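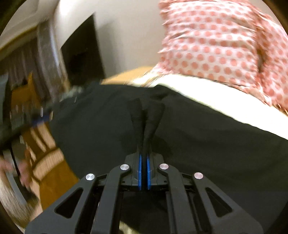 Yorath House, October 2018

Search this site Go

About Yorath House

Yorath House is a lodging house for nursing students and trainee lab technicians in Tirnance. We rent furnished single and shared rooms by the term, with breakfast and an evening meal. The house has 17 rooms on two floors, and the bus to the teaching hospital stops at the corner of Modar Street.

We are a small company, owned and run by two people, Nandini Kamath and Malathi Thomas. We are not part of the nursing college or the hospital. The college keeps its own list of places to stay and we are on it, but applications for a room should come to us directly.

How the house started

Nandini and Malathi trained together and spent most of their student years in rented rooms that were cold, far from the wards, or both. Malathi moved four times before she qualified. Nandini lived for a year over a bakery where the mixers started before dawn, which suited her when she was coming off nights and did not suit her at all the rest of the time.

Both of them worked as staff nurses for a long time after that. When the old Yorath family home came up for sale, it had been empty for a while and needed a new roof over the back half. They bought it, fixed the roof, and opened the ground floor first. The upstairs rooms opened the following July. We kept the Yorath name because everyone in Tirnance already called it that and the mail was arriving under it anyway.

The house next door, which people sometimes confuse with ours, belongs to Gritier, the accounting firm. Please do not leave packages with them. They have been patient about it.

Who lives here

Most of our residents are in the first or second year of nursing. A smaller group are studying to work in hospital labs or pharmacies. We have also had student midwives and, for one term, a trainee ambulance dispatcher. We take men and women. Upstairs is women only and the ground floor is mixed.

You do not have to be new to the area. Several residents have parents living an hour or so away and go home when they have a few days off. Their room stays theirs while they are gone, and we do not let it to anyone else.

Rooms and what is in them

Every room has a bed for each person, a desk, a chair, a lamp, shelves, and a closet with a lock. Shared rooms sleep two. There are six bathrooms. Rooms at the back are quieter and get less sun. Rooms at the front are brighter, and you will hear the bus.

We supply sheets, pillows and one blanket per person. Bring your own if you would rather have them. A lot of people do, and the rooms end up looking very different from one another by the middle of the first term.
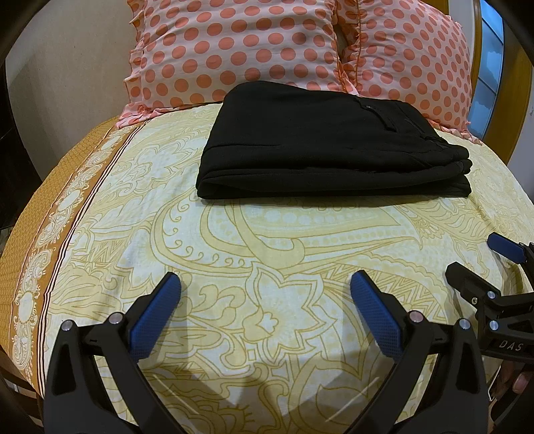
Clean linen is left outside the door once a week. If you are sleeping after a night shift, hang the red tag on the handle and your linen will be put on the hall table with your room number on it. Nobody will knock.

Uniforms are a separate matter. The hospital has its own rules on washing them, and we ask residents to follow those rules and to run uniforms in a load of their own. The washers are in the room behind the kitchen. Please empty the lint trap.

Quiet hours and shift work

A house full of students on placement never goes to bed at the same time. We have tried different arrangements over the years and this is the one that stayed. The upstairs hallway is quiet at all hours. People can talk on the porch, in the kitchen and in the front room until late in the evening. Phone calls after that should be taken in your own room with the door shut, or outside.

The front door has a keypad. The code changes at the start of every term, and we tell residents in person. If you are coming back from a late shift and would like someone to look out for you, tell Pavithra Chowdary, our night manager. She is in the office by the stairs until the last late-shift bus has come in.

Meals

Sang Văn runs the kitchen. Breakfast is laid out early enough for the first bus. The evening meal is served at the usual time, and plates are set aside for anyone on a late. Write your name on the sheet by the refrigerator before noon if you want a plate kept. If your name is not on the sheet, there may still be food, but it will be whatever is left.

There is always a meat-free dish. If you have an allergy, tell us when you apply and tell Sang again when you arrive. He keeps a list inside the pantry door. Residents can use the small stove and the microwave for their own cooking at any time, apart from the hour before dinner when he needs the counter.

Studying

The front room has a long table and a shelf of textbooks left by past residents. Some of the books are out of date, and the drug handbooks in particular should be checked against the edition your course uses. Nothing needs to be signed out. We would like them back before exams.

Anitha Kartha, who lodged with us as a student and now works in the hospital's outpatient department, comes by twice a month in term time to help with drug calculations. It is free and you do not need to book. Bring the worksheet you are stuck on.

What it costs

The deposit is $600, paid when you accept a room and returned when you leave, less the cost of any damage beyond ordinary wear. Rent depends on the room and is set once a year. We will send you the current rates with the application form. Rent covers meals, water, heat and internet. It does not cover parking, and there is very little of it on our street.

If you fail or leave your course partway through the year, talk to us. We ask for a month's notice, and we have never held anyone to a full year's rent.

Applying

Applications for the fall term open in spring. We look at them in the order they come in. You will need proof of your place at the college and the name of one person, other than a relative, whom we can call. We like people to see the house before they accept. If you cannot travel, Malathi will go over the rooms with you by phone.

When every room is taken we keep a waiting list. Places do come up, mostly after the first set of exams, when some students change course or move in with friends.

Reader comments

Former resident, upstairs back: I had two years here and the back rooms are the ones to ask for if you are on nights. Bring a thick pair of socks for the hallway floor in winter.

Joan P.: My daughter starts next fall. Is there somewhere to keep a bicycle?

Yorath House: Yes, there is a covered rack by the side gate. She will need her own lock.

tmw: Does the kept plate thing apply to weekends too? The form doesn't say.

Yorath House: It does. Same sheet, same noon cutoff.

Dee: Please thank Sang for the lentil soup. I have tried to make it at home and it comes out gray.

Contact: Yorath House office, Modar Street, Tirnance | Copyright Yorath House. All rights reserved. | Back to top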